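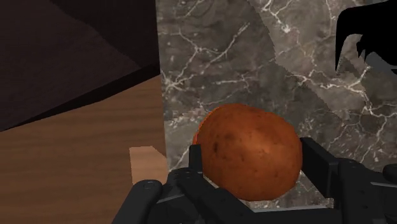 Storing potatoes and keeping stone counters in good shape

Potatoes

Keep potatoes in the dark, between 45 and 50 degrees F, with air moving around them. A basement shelf or an unheated pantry will do. The cabinet next to the oven is too warm, and tubers kept there sprout within a few weeks. Below 42 degrees the starch begins turning to sugar, and the flesh browns too quickly in a hot pan.

Do not wash potatoes before storing. Brush off dry soil and leave the rest until cooking. Use paper sacks or a slatted crate. Plastic bags hold moisture and should be opened or removed the day they come home.

Store onions on a different shelf. Check the crate every 12 days and take out anything soft, wrinkled or leaking. One rotten tuber will spoil the ones touching it.

Small sprouts can be cut out along with the eye. Light exposure turns the skin green, and the green layer is bitter. If the green goes deep, or the potato tastes bitter after cooking, throw it away.

For baking, russets of similar size finish together. Pierce each one several times, set them directly on the oven rack at 400 degrees, and start testing with a skewer after 50 minutes. Foil gives a soft, steamed skin.

Marble counters

Marble is calcium carbonate and reacts with acid. Lemon juice, vinegar, wine and tomato leave dull spots called etching. A sealer slows staining but does not prevent etching. Wipe acidic spills at once with a damp cloth, then dry.

For daily cleaning use warm water with a few drops of plain dish soap. Rinse, then dry with a cotton towel. Skip scouring powder and any cleaner that lists citric acid.

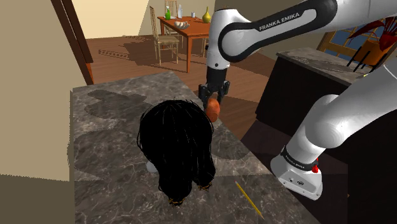 Grey marble with white and dark veining. Clear small items off the counter before wiping it down.

Pencil marks usually come off with a white vinyl eraser. Use light pressure and wipe away the crumbs. Pink erasers can leave a color of their own on pale stone.

For oil stains, mix baking soda and water to a thick paste. Spread it a quarter inch deep, cover with plastic wrap, tape the edges, and leave overnight. Remove the wrap, let the paste dry fully, and lift it with a plastic scraper. Old stains may need three rounds.

To test the sealer, put a spoonful of water on the stone at a spot near the sink. If the stone darkens within 10 minutes, it is time to reseal. Our own counter gets this test every March.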